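Skevby study table scheme: progress report to Whiteley
Prepared by Yasaman Khosravi for Precious Tan, 7/1/18

You asked for a plain account of where the money has gone and whether the tidy-table routine is doing any good. My short answer is that the tables are fine and I am not yet persuaded by the routine.

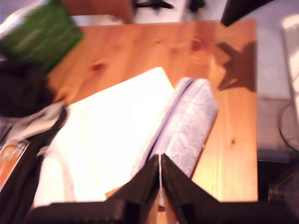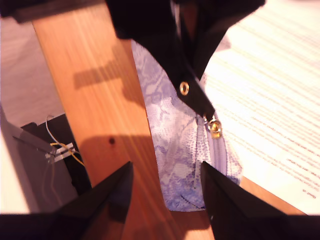 Pine table with paper and the lavender pouch, Skevby study room.

Tables

The grant paid for 3 pine tables, and all of them are in use. I had doubts about pine for a room where people write all day, and I still have them. The knots are a nuisance under a single sheet of paper. A pen finds them every time. Distell, who supplied the tables, told us the surface would need nothing doing to it for years. I would like that in writing before we order any more.

We have been asked whether desk pads would solve the problem. They might, but they were not in the budget and I am not asking for them in this report.

Pouches

The plan put forward by Stirura was that each place should have one zipped pouch, one stack of paper and nothing else. Pens go back in the pouch at the end of a session and the pouch goes back on the shelf. It sounds sensible. In practice the pouch stays on the table, usually on top of somebody's paper, and people put their own things down beside it.

The lavender one with the snakeskin pattern is the only pouch that gets asked for by name. I put this down to the look of it. The zip has a small gold-coloured pull which is easy to spot, and I will allow that this helps when the table is covered. Whether a nicer pouch leads to a tidier table is another question, and the claim in the original proposal that it would was never backed up with anything.

Paper

Large white sheets were chosen over pads on grounds of cost. We are getting through them faster than planned. A fair number are thrown away with hardly a mark on them, and I do not think a sign on the wall will change that. I have asked for smaller sheets to be tried at one table in January.

What the sessions show

We have held 11 sessions. After each one I looked at how the tables had been left. In roughly 2 of them I would call the result better than before the scheme started. The rest were much as they always were. Stirura's own note describes this as "early signs of change", and I would ask you not to repeat that phrase to the trustees until there is more behind it.

Next steps

Keep the tables. Hold back the second order of pouches until the January sessions are finished. Get a written answer from Distell on the surface. I will send the paper costs separately once the last invoice has come in.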